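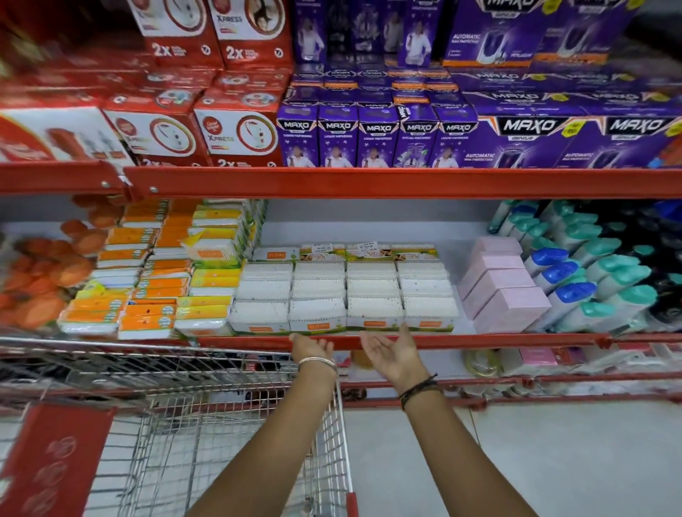 List archive > Household and shopping

Subject: Re: Refills on top shelf, cotton on middle shelf
From: Jaqueline Robles
Time: 7:40 pm

Hello everyone,

Thank you to Llorente for the long message. I copy a part of it here so that the new members can follow.

> I went to the shop for the mosquito refills and I came home
> with the wrong ones again. The Good Knight and the MAXO are
> side by side and I was in a hurry with the cart. Can somebody
> please write down what we should look at before we pay? Also,
> is it a good idea to put the cotton buds in the same order,
> or should we keep them for the Cirard list in April?
>
> Llorente

I will try to answer both questions. Please excuse my English, I write slowly but I check the words.

First, the refills. The colour of the box tells you the brand and it does not tell you what is inside. In the red and white boxes there is the machine, and in my cupboard I have two machines already, so another one is of no use to me. In the purple MAXO group, the tall narrow boxes say LIQUID VAPORISER and the wider ones say GENIUS and AUTOMATIC. When I write "MAXO" on my paper, my husband can come back with either of them, and he is right both times. So now I write the full words from the old box, or I cut off the front of the old box and put it in my wallet. It is a little untidy but it works well for me.

My second advice is to take the old bottle with you if you are not sure about the fit. At the Pranevville shop they were kind and let me compare at the counter.
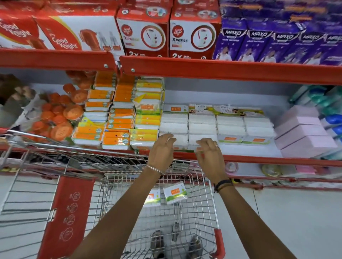 Cotton buds are a different problem, and I think we should buy them together. In my house they go into the bathroom, the sewing box and the small kit in the car, and we always finish them at the wrong moment. They are kept just under the mosquito boxes, so it is easy to take both in one visit. You will find orange and white packs with a round green badge, then yellow and white ones, and after them the white packets in their stacks. Some of the price stickers are stuck on the top packets, so please read the sticker and the packet together before you compare. I prefer the plain white ones for sewing, for cleaning under the needle plate, but I would like to hear from others.

For the Kevard order we have 70 packets on the list so far. Seven households have not answered yet. I don't want to close the list before they do, but the cupboard in the hall is small and I also need space there for the soap. If you want more than your usual number, please write to me directly and not to the whole list.

About Cirard: I would keep that list only for paper goods, as we did before. Mixing everything made the sharing very slow last time, and I was on the floor with the bags until dinner.

One more small thing. Whoever has my blue folding crate, could you bring it back when you pick up your part? I need it for the jars.

Kind regards,
Jaqueline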